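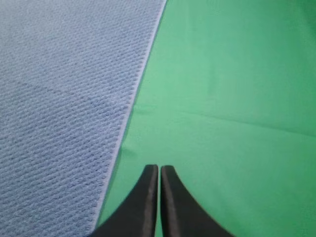

The Solvent Model

All through July the old chemist at Codora fed her compounds to the model, 446 of them, one at a time, the way you might feed a shy cat. It guessed which would dissolve and which would sulk at the bottom of the flask, and she grew fond of its guesses – even the silly ones.

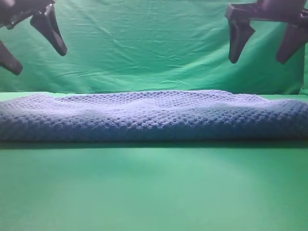 Vetby wondered, over the phone, whether she had left the melting points out on purpose. She had not. She put the kettle on and began again from the first row.
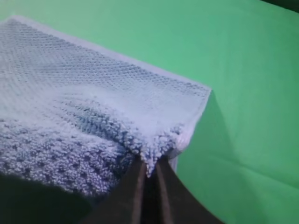
Fiction

By the second pot of tea the error had come down, and she sat there a good long while, smiling at compound 131, which had finally agreed to dissolve.

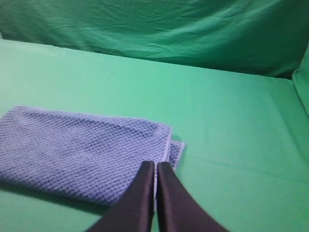
A blue towel, folded, on green.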